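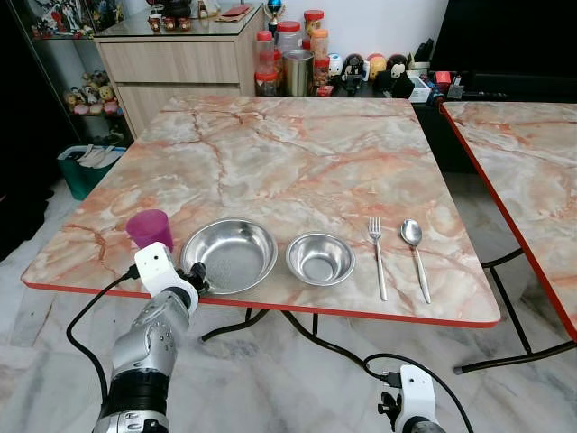 Steel bowls, fork and spoon on a marbled tabletop.

Orkine Wallpapers: Questions We Get

Are these really HD?
Depends who you ask. Half the sites offering "HD" downloads took a small picture and stretched it. We list the real pixel size next to every file, and if the original was small we leave it small. Check the number before you download, here or anywhere else. The label alone tells you very little.

I have a 4K monitor. Will a 1920x1080 file look bad?
Softer, yes. Plain gradients and foggy landscapes survive it pretty well. Anything with fine text or tree branches won't. Apps that promise to "enhance" a file are guessing at detail that was never there, and we don't recommend any of them.

How many wallpapers do you have?
367. We used to have 600, then Helmi Kettunen went through the lot in July and pulled duplicates, recolors and files whose source we couldn't trace. If an old link of yours is dead, that is probably the reason.

Do live wallpapers drain the battery?
They use more than a still picture does. How much more depends on your phone, and we distrust anyone who gives you one percentage for all phones. Try it for a day and look at your own battery screen.

Does a black wallpaper save power?
On an OLED screen, a bit. On an LCD, no - the backlight stays on either way.

Do I need your app?
We don't have one. There's an app in circulation called Orkine Walls that wants access to your contacts. It isn't ours, and no wallpaper needs your contacts.

Can I use these for my business?
Read the license line on the file page. The Saludo and Kornach sets are for personal use only. The Tirnbridge set can be used commercially with credit to Gayan Liyanage. "I found it on a search engine" isn't a license, whatever the forums say.

Why does my phone crop the picture?
Most phones zoom in a little so the background can slide as you swipe. Pinch out on the preview screen before you set it. Some models ignore this and we have no fix for them.

Do you take submissions?
Yes, if you made the picture yourself and can send the original file. Vandana Semwal looks at these and she does ask. There are 61 in the queue right now, so expect a wait.

Something here is mine and I want it down.
Use the contact form and include the page address. We take the file offline first and sort out the argument afterward.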